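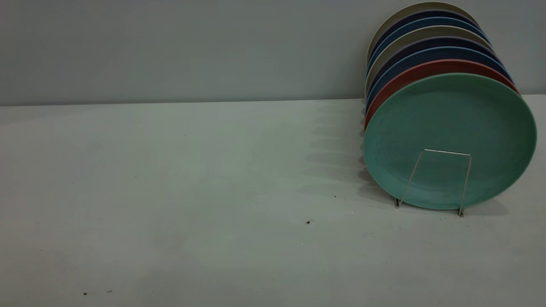 Plates in the rack, green one at the front.

Reading time: 4 min

Teaching plates by remote: what am I doing wrong?

slowkettle
I've been showing our arm how to take a plate out of a wire stand and lay it flat on the left of the table. Remote control, two hand controllers, me in a swivel chair with a cushion I had to bring from home. We're at 239 demonstrations. I'd call 16 of them graceful.

The trained result goes to the green plate with great confidence, stops just short of the rim, and thinks. Then it thinks some more. If it does get hold, it tends to bring the red one along for company.

Do I need more demonstrations, or better ones? The people at Furnbridge who set us up say "more", but they aren't the ones in the chair.

marmalade_dept
Better ones. The pause is yours. I'd put money on you hovering before you close the fingers, every time, while you work out how deep you are. It has learned to hover. It's a very good student of a nervous teacher.

slowkettle
I've just watched a dozen back and I hover in all of them. In one I hover long enough to sneeze.

pennyfarthing6
Stop using remote control for this. Hold the arm by the wrist and walk it through the job. You feel the rim touch, you feel the plate lift off the wire, and you don't have to guess depth from a screen. I did saucers that way at Kasprzak and the hovering went away in an afternoon.

marmalade_dept
Disagree, and we've had this argument before. When you guide it by hand, your hand and half your sleeve are in the camera view. Then you run it alone, the sleeve is missing and the thing is lost.

pennyfarthing6
So you guide it once, record the joint positions, let it play the motion back with nobody near, and record the pictures on the playback. I have said this before too. You were busy being right about sleeves.

marmalade_dept
Playback is fine until the plate isn't quite where it was. A stand made of bent wire shifts if you look at it sternly. Then your playback is a lovely film of a gripper closing on air.

pennyfarthing6
Put the plate back properly, then.

gantry_gull
Can I ask about the plates? With them leaning like that, all you get of the ones behind is a thin curve of rim. Red behind green is easy enough to tell apart. Further back you've got navy, something slatey, a grey, a blue and another navy, and I'd struggle to say where one stops with my own eyes. Are your demonstrations all on the full stack?

slowkettle
Nearly all. I take the green one, lay it down, put it back, go again. I'd assumed the rest would follow.

gantry_gull
It won't. You've taught it "green". Once that's gone the front plate is red, sits further back, and as far as the arm knows it's a different job. Start some runs with the green one already out, some with two out, and so on down to the beige one by itself.

marmalade_dept
Agreed. And shuffle the order. If green is always first you'll never know whether it has learned "front" or "seaside colour".

tin_of_screws
Lighting as well. There's a soft shadow on the table to the left of the stack, right where you'd be putting plates down. It'll change as plates come off. Ours refused to set anything down on a shadow for a whole December. We ended up recording at different times of day until it stopped caring.

pennyfarthing6
Also wipe the table. I can see crumbs.

slowkettle
The crumbs are staying. If it can't cope with a crumb it has no future in a kitchen.

old_komico_hand
We went to 921 demonstrations on a bowl task at Komico, and I'd have binned most of them. What helped was a rule: if the person driving corrected themselves more than once, the run went in a separate folder. We kept a few of the corrections in on purpose, though. An arm that has only seen perfect grabs has no idea what to do after a bad one.

marmalade_dept
How many is a few? I've seen that go wrong. Feed it enough fumbles and it fumbles first, out of politeness.

old_komico_hand
Depends on the driver. Try it without any, then add some back and compare. I don't have a magic number and I'd distrust anyone who did.

tin_of_screws
The Furnotness lot have a magic number. It's always the number they've already collected.

slowkettle
Right. Plan for tomorrow: go in without stopping, vary which plate is at the front, keep the sloppy runs in their own folder. I'll try 6 by hand with playback as well, so pennyfarthing6 will let me sleep.

pennyfarthing6
Do more than 6.

marmalade_dept
Roll your sleeves up.

slowkettle
Update, 4 pm. The hover is shorter. It took the green plate by itself and set it down, a bit hard, but down. It then went back and had a go at the wire stand. Has anyone got a good way of showing it what not to pick up, or do I just move the stand about between runs?

gantry_gull
Move the stand. Small shifts, every few runs, and slow down when the fingers are level with the wire. Post how the red one goes.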